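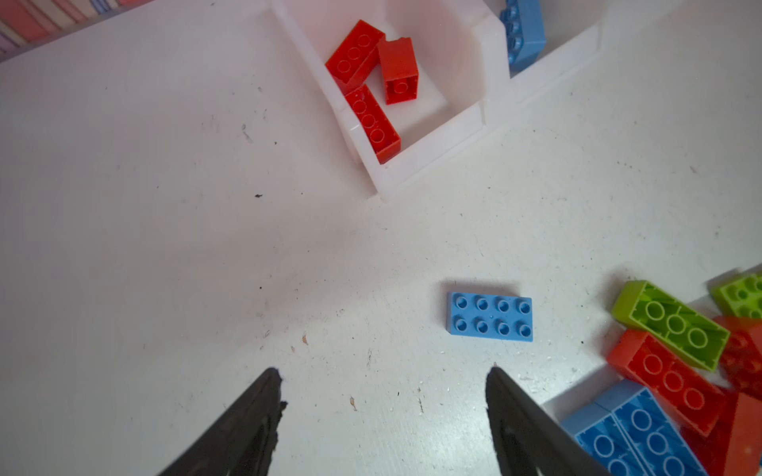

Red bricks in the tub, with a blue 2x4 still out on the table.

Sorting the brick drawer

Most households that have had children in them own a quantity of plastic building bricks, and most keep them in one large tub. It works for a year or so. After that, the piece anyone wants is always at the bottom, and the usual way to find it is to tip the lot onto the floor.

The toy library at Gevcombe lends its bricks by the bag, 50 to a bag, and has had to settle on a system. Bricks come back mixed with hair ties, sultanas and the odd coin. They go out again sorted, and the sorting is done by hand at a white table near the window.

The first decision is colour or shape. Builders who have been at it a long time tend to favour shape, on the grounds that a red 2x2 is easy to spot among 2x2s of other colours, while a small red piece in a heap of red is hard to see. The library tried shape first and gave it up. Younger borrowers ask for colours, and so do their parents. It now sorts by colour and splits by size only when a colour overflows its tub.

Tubs matter more than expected. The library started with lidded ones from a hardware shop in Varnilside and found the lids were never on. It now uses open bins in translucent white plastic, shallow enough to reach into. A child can see a red brick through the side without lifting anything.

The table needs to be plain and pale. Patterned cloths hide the small pieces, and dark timber hides the black ones. A pale top also shows every crumb and scuff, so it gets a wipe at the end of the session, once the bricks are off it.

Washing is simple. Lukewarm water, a little dish soap, a colander, then a towel overnight. Stickers come off in the wash, so anything with a sticker is set aside and cleaned with a damp cloth.

At home, the job can be done in short stretches. Take one colour, put out one bin, and work through a couple of handfuls at a time. A collection of 2000 pieces will take several evenings. Odd parts such as wheels, hinges and windows can share a jar until there are enough of them to need their own place.

Bricks with bite marks still fit together and can stay in.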